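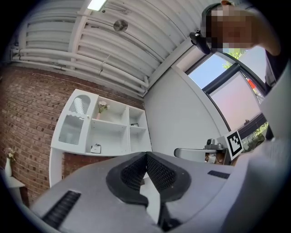

What does my chess rating mean?

If you've played in a tournament, you've probably seen a number next to your name on the wall chart. Mine was 902 when I was ten, and I told everybody. I told my dentist! But I had no idea where it came from, so let's fix that for you.

A chess rating is a guess. It's a guess about how well you'll do against other people who have ratings too. If you and I have the same number, the guess is that we'd come out even if we played lots and lots of games. If your number is much bigger than mine, the guess is that you'd win most of them (but I'd sneak one in sometimes, because people leave their queens lying around).

How does the number move?

Before your game starts, the rating system already has an idea of how many points you should get. You get one point for a win, half a point for a draw and zero for a loss. After the game, it compares what it expected with what really happened. Did you do better than expected? Your rating goes up. Did you do worse? Down it goes.

So beating somebody with a much higher rating gives you a big jump, and beating somebody with a much lower rating gives you a tiny one. A draw can move your number too! If you draw with a stronger player you gain a little, and they lose a little. I once drew with the top seed at the Skanance Junior Open and was so happy that I forgot to shake hands. Please shake hands.

Why did mine jump around so much at first?

When you're new, the system doesn't know much about you. Lots of rating systems let new players' numbers move in great big steps until they've played more games. I dropped 68 points in my second tournament, which felt terrible in the car on the way home. Then I got them all back over the next 3 events. If your number is bouncing like a rubber ball, that's normal.

Why is my online rating different?

Because you're playing a different bunch of people there, and the site may do its math in a different way. Online games are often much faster, too. It's a bit like your shoe size and your hat size. They're both numbers about you, but you can't compare them.

Can I lose rating points at chess club?

Only if the game is rated. At the Kolness club, our Friday games don't count for anything, so that's the time to try the weird opening you read about. Rated games are usually the ones in official tournaments. If you're not sure, ask the person running the event before round one.

Should I skip a tournament to keep my rating high?

I did this! I sat out 2 tournaments one spring so I could keep my shiny number, and by June I was rusty and lost to kids I used to beat. Go and play. Write down your moves, look at the game afterward with the person you played, and check the chart when you get home.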